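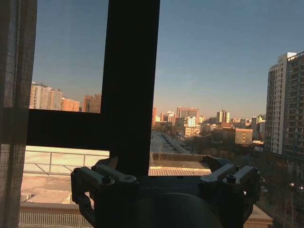

High-rise buildings seen through a window, under a clear sky.

Review: Trenda Diplomatic Monitor, Institutional Edition

The Trenda Diplomatic Monitor is a subscription service that collects official statements on foreign policy and issues them as a daily digest. The Maneck Institute for International Relations used the service for 30 days before deciding on a license for its reading room. Bezawit Alemayehu and Ottmar Rothe carried out the review.

Each digest is arranged by region, then by issuing office. Full texts of speeches and joint communiqués are attached, with the original language placed beside the English version. Staff found this layout clear. A reader following a state visit can move from the first announcement to the closing statement without leaving the page.

Translation quality was judged on 40 statements chosen by Mr. Rothe. Most were accurate and suitably plain. In 2 of them, however, a conditional promise of talks had been rendered as a firm commitment. Errors of this kind matter a great deal in our field, and the publisher should mark machine-assisted translations more visibly than it does at present.
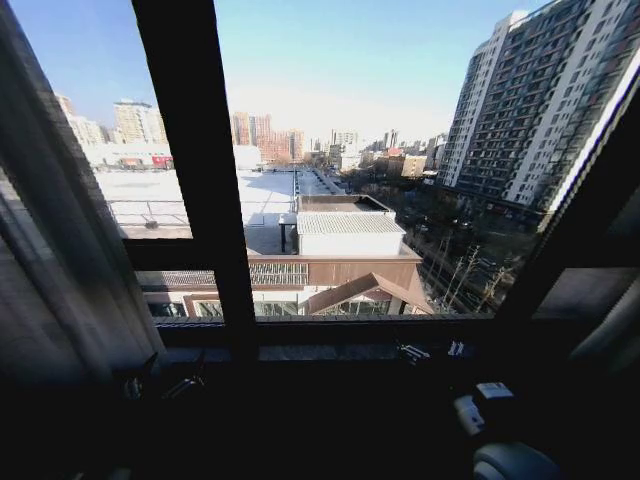
The search function is the strongest part of the product. Results may be limited by speaker, ministry or treaty, and a saved search will send an alert when a new text appears. The archive holds 264 collections, although coverage of regional bodies is thin and several collections stop without notice. Rezaul Gunawardena, who handles requests from visiting fellows, asked for a list of gaps and received one from the publisher on 31st July.

Compared with Gumero, the service now held by the reading room, Trenda is slower to post but far better indexed. Gumero remains the better choice for press briefings – its transcripts are more complete and carry the questions as well as the replies.

The reviewers recommend a single-site license, with Gumero kept until October. Readers who quote from the English versions should check the wording against the original text. Requests for trial access may be sent to Sumaiya Bhattacharjee at the reading room desk.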